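Stirari 321, bombo manual para sorteos y rifas

Hay sorteos que se hacen con una bolsa de plástico y papelitos doblados, y funcionan, claro que sí. Pero quien haya girado una vez la manivela de un bombo de verdad, con las bolas chocando unas con otras y la sala entera callada, ya no quiere volver a la bolsa. El Stirari 321 es el modelo que más nos gusta enseñar cuando alguien viene al taller de Wirkedgate, y llevamos bastante tiempo afinándolo.

La jaula es de varilla de acero cromado, soldada a mano, y gira sobre dos rodamientos cerrados que no hay que engrasar. La manivela se monta a derecha o a izquierda (los zurdos nos lo pedían desde el primer modelo, ¡con toda la razón!) y se desmonta sin herramientas. La boca de salida deja pasar una sola bola cada vez y se cierra con un pestillo de muelle que se oye desde la última fila.

Para qué sirve

Rifas de colegio, cestas de Navidad, bingos de barrio, sorteos de peñas y cofradías. También lo han comprado un par de cadenas de tiendas para repartir premios entre los clientes. Con el juego de bolas Pyo se forman números de hasta 4 cifras, sacando una bola por cifra y devolviéndola a la jaula antes de la siguiente. Así se cubre sin problema una rifa de 4.000 boletos: si sale un número que no se ha vendido, se repite la extracción y listo.

Si prefiere una bola por participante, hay que pedir la jaula grande, la Edden, que comparte soporte y manivela con esta.

Lo que trae la caja

Bombo montado con su soporte
Manivela reversible
Juego de bolas Pyo, de madera de haya, numeradas del 0 al 9
Bandeja de salida forrada de fieltro
Funda de algodón con cordón
Hoja de actas para anotar los números premiados

Las bolas merecen un párrafo aparte. Hafiz Subramaniam, que las tornea y las pesa una por una, descarta las que se desvían del peso del juego, y lo hace con una paciencia que a los demás nos da envidia. El número va grabado a fuego, por los dos lados, y no se borra con el roce. Si se pierde una, mejor pedir el juego completo: mezclar bolas de tandas distintas no es buena idea en un sorteo con premios serios.

Uso y cuidado

Coloque el soporte en una mesa firme. Gire la manivela al menos 3 vueltas completas antes de cada extracción, sin prisa, y deje que la jaula se pare sola. Los topes de goma de las patas se limpian con un paño húmedo; el cromado, con uno seco. No use alcohol en las bolas, que levanta el barniz.

Garantía y plazos

El bombo tiene garantía de 3 años en rodamientos y soldaduras. Los pedidos normales salen del taller en 4 días laborables. En abril, con las rifas de fin de curso a la vuelta de la esquina, se nos acumula el trabajo y conviene escribir con tiempo. También grabamos el nombre de la asociación en el soporte, en mayúsculas o en letra inglesa (queda precioso en letra inglesa), y para eso hay que enviarnos el texto exacto junto con el pedido.

Los recambios de pestillo, manivela y fieltro se venden sueltos y sirven también para los modelos anteriores de Stirari. 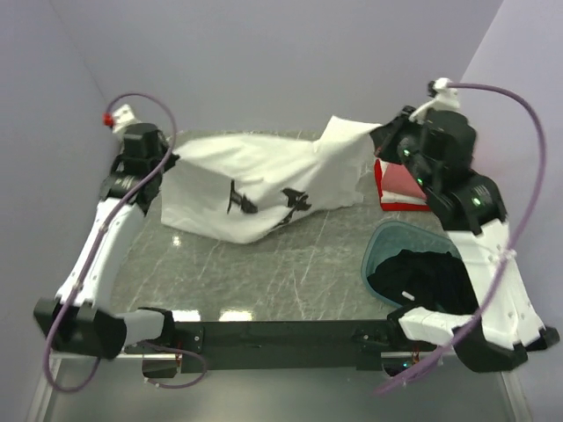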